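11/03/2018

Clocks went back last night so I got the extra hour and wasted it. Awake at five, lay there listening to the radiator, got up at six, coffee, too much coffee. Rain by seven.

Alina's talk for the library is on Thursday and I said I'd help with the slides. Said it weeks ago when Thursday was a long way off. Now it isn't. Wrote down what's left and the list went over the page.

Vlad threw up on the landing rug before I'd even fed him. Cleaned that. Then he wanted breakfast like nothing had happened. Vet said if it's more than once in a day bring him in, so far just the once. Keeping an eye.

## Cedstead

Drove out to Cedstead at ten for Mom's boxes. Should have gone in October. The storage guy wants $60 a month starting now, was less before, and I'm not paying that for lampshades. Took the back seats down and got most of it in. Left the sewing table, will need someone with a truck. Ask Paul? He still has my ladder so he can't really say no.

Roads full of leaves, the bad wet kind. Stuck behind a horse trailer from the gas station all the way to the turn for Wenirmont. Didn't mind so much. Radio had a long thing on about apples, old kinds nobody grows, and I missed the name of the one I wanted to write down. Russet something.

Opened only one box when I got home. Told myself just one. It was letters, of course it was letters. Mom to Aunt Dee, Aunt Dee to Mom, all about curtains and who had a cold. 1970s mostly. There's one where Mom says she is "sick to death of beige" and is going to paint the kitchen yellow whatever Dad thinks, and she did, I remember it, it was yellow until they sold the house. Didn't know there'd been a fight about it. Read that one twice and then had to go stand in the yard for a bit.

Put the rest in the spare room with the door shut. Not this week.

Lunch — toast, the end of the cheese. Really need to shop.

## Slides etc.

Alina Gavrilă came over at two, soaked, with a bag of those walnut cookies her mother sends. Ate 3 before she had her coat off. She's calmer than me about Thursday, it's her talk and she's calmer than me. Title is still "Living With Pictures", which I like and she doesn't. The idea is what people hang up at home and why, the same dozen paintings over and over, the sunflowers, the water lilies, the wave. How a picture gets so well known you stop seeing it. She wants people to go home and take one thing down and move it to a different wall. That's the whole homework.

She has 231 images in the folder. I said pick 40. She said 124. We did not agree. Ended up going through them one at a time at the kitchen table and it took til dark, which is at about lunchtime now with the clocks. She hangs onto anything with a Van Gogh in it. I get it, but you can't have the same man looking out of every second slide.

Cut the whole part about frames, she was sad, I was firm. Then she put half back while I was making tea. Fine.

We ordered the handouts from Skakitard, the cheap paper, pick up Wednesday. Spelled the library's name wrong in the first order and had to call. The girl there was nice about it.

Order we settled on, copying it here becuase I'll lose the sticky note:

- Opening, the postcard story. Keep it short, she runs on.
- Kitchens. Calendars, fruit prints, Mom's yellow kitchen if I can find a photo (maybe box 2, not looking tonight).
- Dorm rooms and first apartments. Posters, tape marks.
- Famous faces at home. Van Gogh self-portrait, white mat, up on a mustard wall. The blue and the teal really jump against that yellow. She wants to leave it up while people talk to eachother.

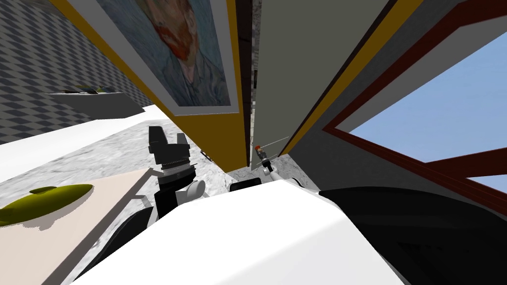
- Hallways and stairs. Family photos, the crooked ones.
- Questions, then cookies if there are any left. There won't be.

She went home at seven. Still raining. Vlad kept his dinner down, so no vet. I've got a headache from the screen and it feels like midnight and it's ten past eight.

Tomorrow — call Paul, bread, cheese, cat food, gas bill. Look for a letter opener. Vote on Tuesday, before work, bring umbrella.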